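3.2 Collection Sessions and Student Roles

The work reported in this section was carried out by students in the second-year robotics course as their term project. The project, known within the department as Skustirton, asked each team to plan a household task, record people performing it with hand-held grippers, and prepare the recordings for training. The team discussed in this paper chose the handling of packaged and unwrapped snacks. Safta Rusu and Kibet Mwakyusa served as operators, Miłosz Krajewska kept the session log, and Horațiu Dinu supervised the course and approved the task plan in February.

The team worked in a furnished home. The course rules did not allow furniture to be moved or surfaces to be cleared before a session, and the striped cloths and everyday objects already in the rooms were left as they were. Wrapped crackers were selected as a main item. The clear film reflects light, the crimped ends bend under pressure, and the contents break if the jaws are closed too far.
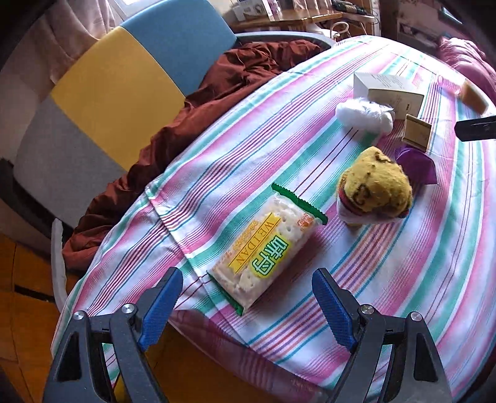 Figure 4. (a) Approach to a package of WEIDAN crackers on the round table. (b) Snack tray on the bed, with two grippers in use.

Operators were told to approach each item with the jaws open and to pause before closing them. The pause gave the student labeling the recording a clear point at which to mark the end of the approach. In the first sessions the pause was often left out, and 100 recordings were returned to the team for repeat collection. Krajewska then added a spoken cue to the written procedure, and the repeat set was accepted without further changes.

The second part of the project dealt with mixed groups of items. Teams were required to include at least one arrangement in which wrapped and unwrapped foods lay together, so that a single grip setting would not serve for every object. 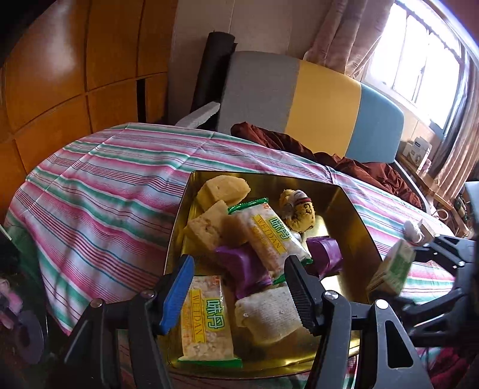

Cakes without wrapping were the hardest items to label consistently. Two students reviewing the same recording could disagree on whether a cake had been gripped or only pushed, and the labeling guide was revised to treat any lift from the supporting surface as a grip. After this change, the team submitted 614 recordings, of which 508 were kept for training. The remainder were set aside for incomplete logs or missing labels. Section 3.3 describes how the accepted recordings were divided between training and testing.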